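Rovulden Pauses Two-Arm Chair and Household Handling Work After Grip Release Fault

WINDORTHORPE, September — Rovulden today said it has paused customer use of the two-arm handling mode on its Cladley service robot after a fault caused one gripper to keep closing on a part after it had been told to let go. One Rovulden technician was treated on site for a bruised finger and returned to work the same afternoon. No customer has reported an injury.

The fault occurred in September at the company's test house in Windorthorpe, where Cladley robots practice everyday tasks with ordinary household goods. At 2:40 in the afternoon, a robot was holding a chair leg while a technician checked the fit by hand. The technician gave the release command and reached in. The left gripper opened. The right gripper stayed shut and then increased its force to 65 newtons, well above the limit set for working near people. The technician pressed the stop button on the base, which cut power to both arms, and a coworker opened the gripper with the manual lever.

Rovulden has traced the fault to the software that shares commands between the two arms. When both grippers hold the same rigid object, each one reports its force to a common controller. If one gripper lets go first, the load on the other changes suddenly. The controller is supposed to ignore that change for 300 milliseconds while the second gripper opens. In the version released over the summer, the order of two steps was reversed. The controller read the change in load as a slipping object and told the second gripper to hold tighter.
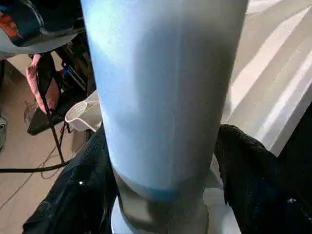 The summer version had passed the company's standard release test before it shipped. That test used cups, bottles and folded laundry, and most of it was done with one object in one gripper. Chairs, shelves and other stiff items held in two places were added to the approved task list later, under a separate review that looked at reach and tipping but did not repeat the release test.

"The review should have included letting go, and it didn't," said Maja Szewczyk, head of product safety at Rovulden. "We tested whether the robot could hold a chair. We did not test enough of what happens when a person asks for it back. That gap was ours, and the people using these robots had no way of knowing it was there."

After the incident, engineers went back through stored logs from the test house and from customer sites that share data with the company. They found 287 cases in which the second gripper tightened briefly after a release command. In nearly all of them the gripper opened on the next control cycle and the user would probably have seen only a short delay. A small number lasted long enough to mark the object being held, and two had been reported to customer support as "sticky grip." Both reports were closed as a cleaning issue with the finger covers.

Those two reports have been reopened. Rovulden has contacted both customers and will replace the damaged items.

What customers should do now

The pause affects 30 customer sites running the summer software. Two-arm handling was switched off remotely on robots that are connected to the service network. Robots that are kept offline must be changed by hand, and Rovulden is calling each of those customers directly.

Until the corrected software is installed, customers are asked to keep two-arm handling turned off, including for supervised demonstrations. Single-arm tasks such as picking up a cup or clearing a table may continue. No one should reach between a gripper and an object while the robot's arms are powered, even if the gripper looks open. If a gripper does not release, press the stop button on the base first and use the manual lever second. Using the lever with the power on can damage the drive and may not free the object.

Customers should also stop resetting the robot to clear a grip warning. A reset erases the short-term force record, and the engineering team needs that record to tell this fault apart from ordinary wear. Save the log, then call support.

Repeat testing at Windorthorpe

Work at the test house stopped for the rest of the day of the incident and restarted the next morning under tighter rules. Technicians now stay outside a marked line whenever both arms are powered, and a second person stands at the stop button for every two-arm trial. Chair work was chosen as the main repeat test. Its parts are stiff, the load shifts when a leg is turned or let go, and it was the task in progress when the fault appeared.
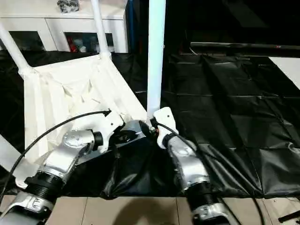 Two-arm chair handling at the Windorthorpe test house, with both grippers on the underside of a white chair.

The corrected software puts the two controller steps back in the right order. It also adds a separate check inside each gripper. Once a release command has been received, the gripper cannot raise its force for any reason until it has fully opened. That check does not depend on the shared controller, so an error there should no longer be able to reach the fingers.

Rovulden has asked Wilczyńska, an outside safety testing firm, to examine the fix before it is offered to customers. Wilczyńska will run its own release trials and will choose the objects itself — Rovulden will not see the list ahead of time. The firm will also look at how the task review allowed stiff furniture onto the approved list without a new release test. Rovulden will send its findings to all Cladley customers, including those who were not affected by the pause.

"We have a fix that works in our own building," Szewczyk said. "So did the last version. I would like somebody else to try to break this one before it goes back into a room with people in it."

The company has not set a date for turning two-arm handling back on. Customers who pay for it as an added service will not be billed while it is off, and credits for the current month will be applied without a request.

Support reports that mention grip, release or finger covers will now go to the product safety team for a second reading before they are closed. The technician involved in the incident helped write the new instructions for working inside the reach of the arms, and those instructions are being sent to customers with this notice.

About Rovulden

Rovulden develops and services the Cladley robot for household and light facility work. The company operates a test house and service center in Windorthorpe. Customers with questions about the pause should contact their regular support representative and have the robot's software version ready.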